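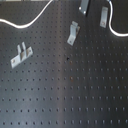
I started baking rye bread in August, after the shop on our street stopped carrying the loaf I liked. My starter came from Agnese and it is slow. Most of what I have learned is to leave things alone. I used to lose small parts all the time, and loose metal brackets like those three on the dark metal have a way of ending up under the fridge. Dough is easier to keep track of.

My usual loaf takes 500 grams of rye flour and 100 grams of starter. I mix it at night and bake at 6 in the morning.
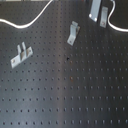 White cables across the top, rows of holes below.

The first few loaves were gummy in the middle. Costel told me to wait a full day before cutting, and that fixed most of it. I also bought a longer tin. 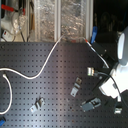
What I'm trying next
Caraway, and a darker crust. Gintarė uses molasses, so I'll try a spoonful of that too.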